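Driving slowly so that a machine can learn it

We use cookies to remember your settings on this site. By continuing to read you accept this. Accept / Manage

Since March I drive for a living, but I do not bring anybody anywhere. Drollusport pays me to drive on country roads as a good driver would do it, and the car records what I do with the steering wheel and the pedals together with what the cameras see. Later the software, which we call Eder, tries to do the same as I did. My mother asks me every month when I will find a real job.

I thought before that this would be the easiest work in the world. I have had my licence for a long time and I have never had an accident. But driving for yourself and driving for a student are two different things, and I needed some weeks before I understood it.

The first problem is that I have habits. When a road is narrow and has no line in the middle, I like to stay a little to the centre, and I move to the side only when I see somebody coming. I did not know this about myself. Eder knew it after 900 kilometres, and in the simulator it did it more than me, also in places where you cannot see what comes behind the trees. So I had to drive many of these roads again and keep to my side from the beginning. It felt very unnatural for the first days.

The second problem is the opposite one — I was too clean. If the teacher never makes a mistake, the student never sees how to come back from one. The car drifts a few centimetres towards the grass, and it has no memory of such a situation, so it drifts further. Now we also record corrections. On the test track (never on the public road) a colleague gives the steering a small push by remote control and I bring the car back to the lane in a calm way. The push itself is cut out from the data, only my answer stays in. We have 392 of these corrections now, and I believe they have helped more than all my beautiful straight driving.

The cutting is done in Skinner, a small program that shows the steering angle as a curve below the video. I like this part, although it is hard for the eyes. A person who is tired has a nervous curve. I can see in my own curves when I should have stopped for coffee.

Following another car is also something I had to learn again. At home I would sometimes come too close if the one in front is slow, and then wait for a chance to overtake. For the recordings I choose my distance early and keep it, and if I overtake, I must say aloud why. At the beginning I was ashamed to speak alone in the car. Now I speak also in my own car, and my wife finds it annoying.

Light is the thing I would like to understand better. On a sunny day a row of trees makes dark bands over the asphalt, and for a person it is nothing, you drive through. An older version of Eder braked a little before such shadows, and we found out it had learned this from me. I was lifting my foot from the pedal each time before a shadow, so little that I would never have noticed it without the curve. I have worked on this foot for 2 months.

My route last Saturday was villages, fields and a lot of trees, and the whole day was manual driving. 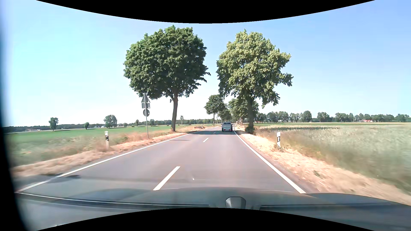
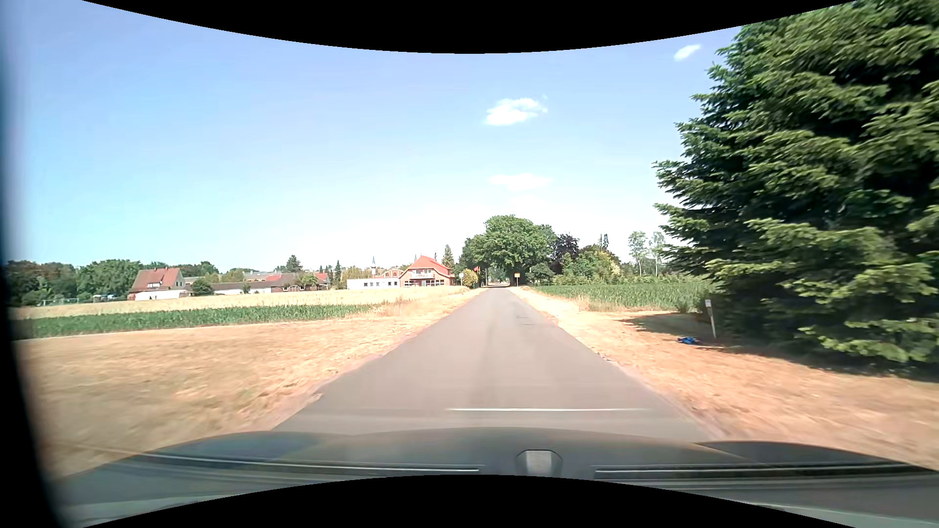 Lines at both edges in the first one and in the next one, and no lines at all in the second. 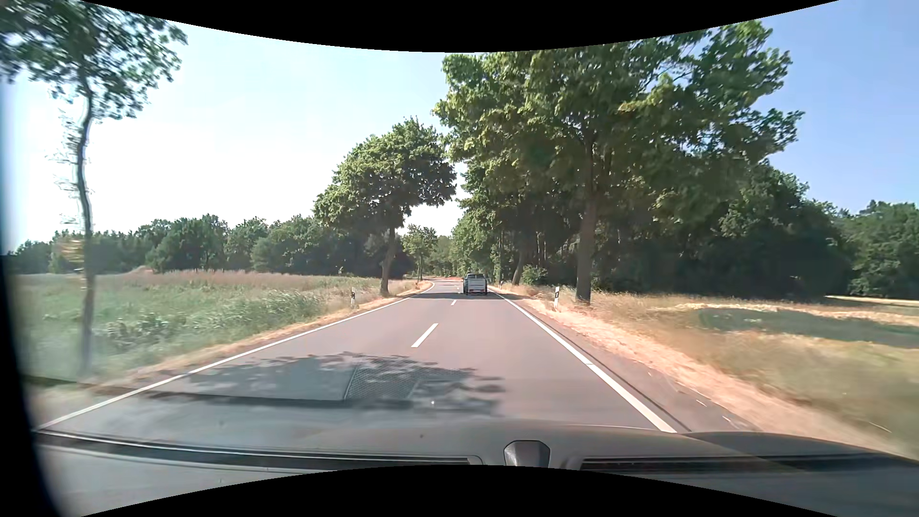
One reader wrote to me after my last post that it would be better to let many ordinary people drive and to take the average, because one careful driver teaches only his own character. I have thought about it on the way to work. If one half passes an obstacle on the left and the other half on the right, the average goes straight into it, so I do not think the average is the answer. But about the character the reader is right, and I asked for a second driver to repeat my route at Flastetti, where we have 491 recordings and all of them are mine. They said yes, from next month. I am a bit curious what the curves will look like, and a bit jealous too.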